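Wulodmont workshop notes

Budgeting for the second arm robot

February 14, 2020

I said I would write up the numbers once they had settled. They haven't quite settled, but the order has to go in before June and writing it out helps me think.

For anyone new, I run a small shop in Wulodmont that does fit-out work for older people who want to stay in their own homes. Rails, ramps, cupboards that open from a chair. For the past while a growing part of the job has been trying out mobile robots with two arms, the kind that might one day open a wardrobe and bring back a cardigan. We don't own one. What we have is a simulator licence, a decent desktop computer and a quote.

The quote is from Skosex. It covers the base, two arms, two parallel grippers, a charger and one year of parts. It doesn't cover freight, spare batteries, insurance or the time it takes to learn the thing. I had all of those under "other" in the first draft of the budget, and "other" came out bigger than the line for the arms. So I broke it up.

Freight is the one that surprised me. The crate is too heavy for the courier I normally use, so it has to come on a pallet, and we don't have a dock. A tail-lift truck costs extra each way. I say each way as the warranty is return to base. If an arm fails after the first year, we pay to send the whole unit back, and we pay again to get it home. I've budgeted for one return trip in the life of the machine. That may be optimistic.

Batteries. It ships with one. Skosex says a charge gives nearly 4 hours of light work, and I have no way of checking that yet. A second battery means we can work through a full day, so I've put one in. A third would be nice and isn't happening.

Insurance took longer than everything else put together. Our policy covers tools and it covers vehicles, and a robot on wheels with arms is apparently neither until somebody at the insurer decides. They've asked for a letter setting out where it will be used and who will be standing beside it. I wrote the letter. The premium they came back with is for use in our own workshop only. Taking it into a client's house is a separate conversation, and I've left that out of the first year altogether.

Then there's the other quote, from Angelovski, for a lighter machine with a single arm. It's a lot cheaper. It would do most of the fetching jobs I care about. Where it falls down for me is doors. With one arm you pull the door, let go, drive around and hope it stays put. With two you can at least try to hold the door and reach past it. I've gone back and forth on whether that's worth the difference, and at the moment I think it is, but I'd be happy to hear from people who've lived with a one-armed unit.

The simulator is the cheapest line in the whole budget and has changed the plan more than any other. I set up rooms with the sort of furniture our clients have. Big wardrobes, deep cabinets, pieces bought for a larger house and then moved into a smaller one. Then I try to get the robot between them. Before I did any of this, I was looking at the wider of the two bases Skosex sells, mainly for stability. After a few evenings of narrow gaps I crossed it off. I also moved some money out of upgraded grippers and into distance sensors for the sides of the base. The standard grippers will do to start with, and I can't say that about the sensors.

A caution on the simulator, for anyone planning to lean on it the same way. It's good for whether something fits. I don't trust it yet for how hard a door pulls, or what a caster does when it hits the lip of a rug. So I've kept a line for building a mock room in the back of the workshop. Secondhand wardrobe, secondhand cabinet, a few sheets of ply for walls. I priced the timber at our usual yard and doubled it, which is what I'd do for any client job.

Timing. Skosex quotes 6 weeks from deposit, and I've allowed 7 plus whatever the port does. The deposit is payable in their currency, so the exchange rate is a real line item and I've added a small cushion for it. If we pay outright we lose our float for the winter. If we lease through Sitel we keep the float and pay a fair bit more over the term, but Sitel will let us hand it back after 2 years, and given how quickly these machines are changing I like having that door open. I'm leaning toward the lease.

What I've cut to make it fit: the third battery, the wide base, the training course (we'll work from the manual), and a new computer, which I wanted more than we needed.

What I haven't cut is the hours. I've put down one day a week of my own time at the same rate I'd charge a client. The first draft had it at zero, and the total looked lovely. It's still a day I'm not hanging rails, though, so it goes in.

I still need Sitel's final figure and an answer on whether the lease covers the arms if they're knocked against furniture, as that's the damage I most expect. Until I have it in writing the spreadsheet stays open and I keep running the tight rooms in the evenings. 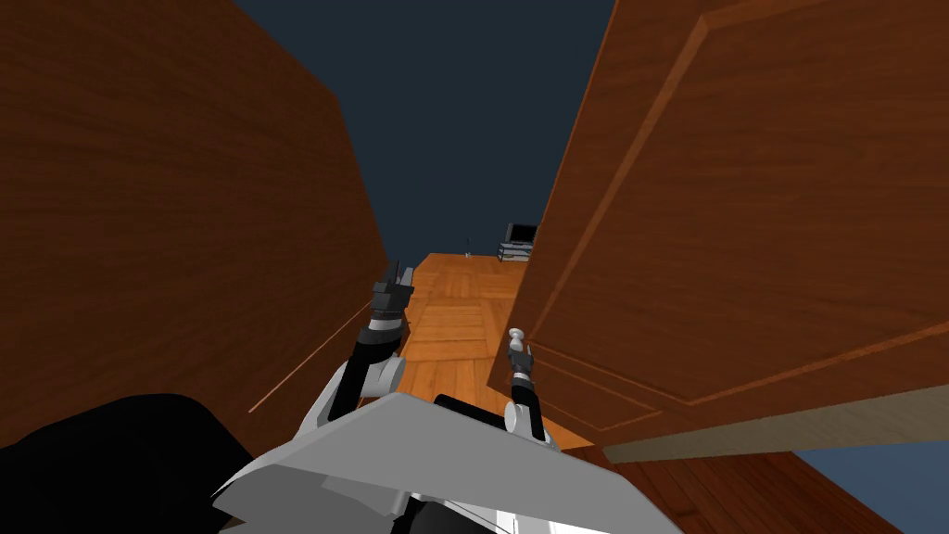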